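People keep asking me the same things about robots and chores, so I've put my answers on one page. I write about home gadgets and small-shop machines, I'm not an engineer, and I change my mind a lot. Last tidied up in February.

## Can a robot do my laundry yet?

Not the whole job, no. A washer and a dryer are machines that do chores, and they're great, but everything between them is still you. Picking clothes up, turning sleeves the right way out, getting them into a basket, folding, putting away – each of those is its own headache for a machine.

I've seen some lovely folding clips. I've seen far fewer that start with a real heap and end with a closed drawer.

## Why is cloth so hard?

Because it never looks the same twice! A mug is a mug from every side. A T-shirt dropped on a table has no fixed shape, and the second you pinch one corner the rest of it goes somewhere else. Nii Acheampong, who I trade emails with about this stuff, told me he'd sooner teach a machine to stack 300 plates than to find the neck hole of one sweater. I believe him.

Then there's the color problem (black fabric hides its own folds), the thickness problem (did I grab one layer or two?), and the stretchy problem.

## What does the easy version of the job look like?

Pretty much a flat table, a basket, and one or two bits of clothing. It sounds silly until you try to write down every step your own hands take. How high do you lift? When do you let go? Do you care if a sleeve hangs over the rim?

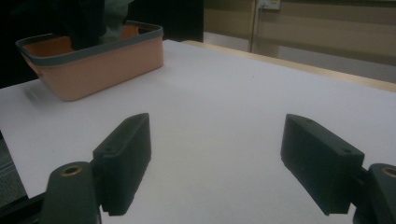

## Isn't dropping something in a basket basically solved?

For a box or a can, I'd say close enough. For fabric, it depends how fussy you are. Hanging straight down, a piece of cloth will usually fall somewhere near where you want it. The trouble comes with a long piece, or a light one that drifts, or one that sticks to whatever was holding it. A big open basket forgives a lot, too. Swap it for a narrow drawer and you're back to square one.

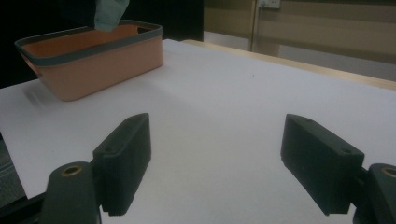
*Teal cloth over the open basket, gripper jaws wide in front.*

## How do the machines learn this?

Mostly from people, as far as I can tell. Somebody does the chore with hand-held grippers that have a camera on them, over and over, and the recordings become practice material. I like this approach because it keeps the human know-how in there. You can't easily explain how you pick up a hat, but you can do it 50 times in a row.

How many repeats does it take? I get asked that a lot and I don't have a good number. One write-up I keep going back to, from a little outfit called Plovis, used 2,067 tries for a single tidying task, and they still weren't happy with the dark clothes.

## Two hands or one?

Two, if you can get them. One hand can grab and drop. The minute you need to hold something open, flatten it, or peel two layers apart, one hand is miserable. Try folding a towel with your left hand behind your back and you'll see what I mean. Of course two arms cost more and can bump into each other, so plenty of shop setups stick with one.

A small soft item in a heap is a good test of this. You have to decide where to pinch it before you know how it's lying, and a second gripper nearby gives you options.

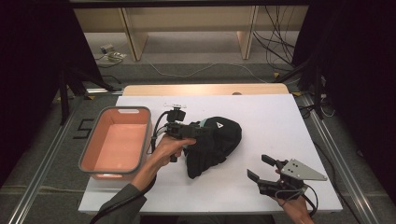
## What about shop floors?

Further along, for sure. Tiago Magalhães runs packing at Braltlow, and he has a machine moving boxed parts from a belt to a tote all day long. Same box, same light, same spot. He tried it on bagged work gloves and went back to doing those by hand within 5 shifts.

## Should I wait before buying a new washer?

Ha, no. Buy the washer. I'd love a machine that sorts socks, and I'll write it up the day I get one to try, but I wouldn't leave clothes on the floor for it.

## Can I send you a question?

Sure, please do! Use the contact form, and tell me which chore you want gone first. So far fitted sheets are winning.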